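Conow Robotics Club -- workshop inspection checklist
Station 3: board-writing arm
Inspected by: Lorraine Lambert
Date: 10th August
Form ref: 1038

Marking: P = pass, A = pass with action, F = fail, N/A = not applicable. Comments go under the item they refer to. Items marked F stop powered work at the station until signed off again.

SECTION A -- BEFORE POWER ON

A1. Emergency stop within reach of the operator's chair. P

A2. Emergency stop tested, arm holds position. P
Tested twice, once from idle and once during a slow horizontal stroke. Second test logged by the Bromano team.

A3. Base bolts checked with torque wrench. P

A4. Exclusion line marked on floor and legible. F
Tape missing when I arrived. Relaid before any powered work, item then re-marked P by me at the second visit. Please do not lift it to sweep.

A5. Supply lead tested and labelled. A
Label is from February and the ink has faded. Test itself is still in date. New label to be written.

SECTION B -- ARM AND GRIPPER

B1. Joint housings secure, no play by hand. P

B2. Gripper fixings tight. P
Crossbar fixings to be checked again after the first full session, as the Valente team changed the bracket in July.

B3. Cables clear of pinch points through full travel. A
Run the arm through the whole board area at low speed with one person watching the cables and nothing else. Slack at the gripper must not reach the board surface. Any loose wire end is to be traced, then either clipped or removed. Do not tape over it.

B4. Speed limit set in controller. P
Set to 59 mm/s for student use. The Nurkenus team have asked for more. Refused until B3 is closed.
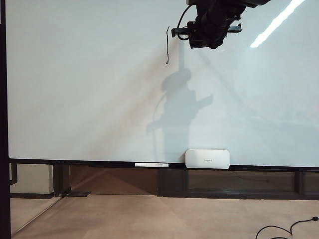
B5. Contact force limit set. P
Pen contact only. The limit is stored with the writing program and has to be confirmed each time a program is loaded, including when it is only a reload of the same one.

SECTION C -- BOARD AND WORK AREA

C1. Whiteboard stand stable, feet flat on floor. P
Pushed at both top corners. No rocking.

C2. Board wiped before calibration. P

C3. Glare on board does not affect tracking. A
Glossy surface, overhead lights. Teams using vision should run calibration with the lights as they will be on the day. Shadow of the arm also to be allowed for -- two teams have had it read as a pen stroke.

C4. Marker tray clear of anything the arm could strike. A
Spare markers and small devices may stay on the tray only if the program keeps the gripper above the lower limit line. Otherwise move them to the bench.

C5. Floor clear of trailing cables. A
Cables to be coiled and kept to the wall side, or put under the ramp cover. Applies to unplugged leads as well.

SECTION D -- PAPERWORK

D1. Risk assessment on file for each team. A
Valente and Bromano received. Nurkenus still has the old version.

D2. Run counter read and entered. P
Reading 2000. The gripper service is due at 2000, so it is due now. Booked before the next club session.

D3. Induction sheet signed by all operators. P

RESULT: Pass with actions. Powered use allowed at the B4 speed limit, supervised only. Actions under A5, B3, C3, C4, C5 and D1 to be closed by the team leads and initialled on this sheet.

Signed: L. Lambert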